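4. Care of Jeans and Other Denim

Before you start the washing program, read this section to the end. It is valid for the Plollo 700 and the Plollo 900. 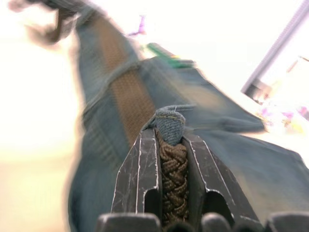
Denim is a heavy fabric and it takes up much water. For this reason the drum must not be filled like with shirts or towels. Wash up to 2 pairs of adult jeans together.

4.1 Preparing the clothes

1. Empty all pockets. Coins and small screws can block the drain pump (see section 7).
2. Pull out the belt. Leather must not be washed in this machine.
3. Close the zipper and the button.
4. Turn the jeans inside out, so the color stays longer.
5. Check the care label. If the label says hand wash only, do not continue.

Note: New dark jeans can lose color in the first washes. Wash them alone.

4.2 Starting the program

1. Put the clothes in the drum loosely and close the door until you hear a click.
2. Fill liquid detergent in the left chamber. Do not use bleach.
3. Turn the dial to DENIM. The display shows the spin speed, 900.
4. For stretch denim, press SPIN one time to change to 700.
5. Press START.

CAUTION: Do not open the door by force when the lock light is on. The water inside can be hot.

4.3 After the program

Take out the jeans soon, shake them and pull the legs straight. Hang them by the waist, away from direct sun. If the display shows code 498, the load is not balanced. Spread the clothes again by hand and choose SPIN ONLY.

Text of this section: Blair Buchanan. Revised 7 January 2020.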